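# Folding things that refuse to fold

Most folding advice assumes a shirt: flat panels, straight seams, a collar to line up. Ruched fabric has none of these. The gathers are held by elastic or by rows of stitching, and any crease you put in is gone by the time you reach for the next item. I had been stacking these pieces with everything else for two years, and the stack fell over every week.

Last Monday I did the laundry on the bed instead of the table and used the session to settle on a method. The bed has one clear advantage, which is area. It also has a fleece blanket on it, and fleece grips. A cotton sleeve laid on fleece stays where it is put, while on the table it slides. The drawback is that the surface gives under pressure, so you can't press air out of a thick fold. For ruched pieces this doesn't matter much, as pressing does nothing for them anyway.

The gray-green one is the worst of the lot. Picked up by the middle, it bunches and spills in both directions, and there is no obvious top edge to start from.

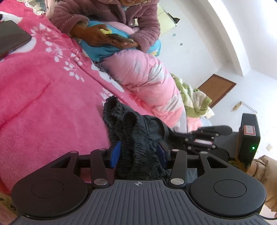
Dimas Tambunan wrote in to say that I should give up on folding this sort of thing and roll it, starting from the hem, with the sleeves tucked in first. He has done it that way for years and says the roll holds without a band if the drawer is full enough.

I tried it. The roll does hold, on the condition he gives. In a half-empty drawer it opens by the next morning. My current procedure:

1. Find the side seams by feel and hold one in each hand.
2. Shake once, then lay the piece face down.
3. Bring both sides to the center. Don't smooth the gathers.
4. Roll from the hem, loosely.
5. Stand the roll on end against something that won't move.

Step five is where the Brarik drawer dividers come in. I bought a pack of 3 and needed one more. The compartments are 128 mm wide, enough for two rolls of thin knit or one of anything quilted — a quilted jacket should be on a hanger in any case.

Two problems are still open. Fleece sheds lint onto dark fabric, so a roller is now part of the kit. And the blanket itself, folded in quarters, is too thick for the shelf it is supposed to live on. It goes back on the bed until I have moved the shelf up a notch, probably in February.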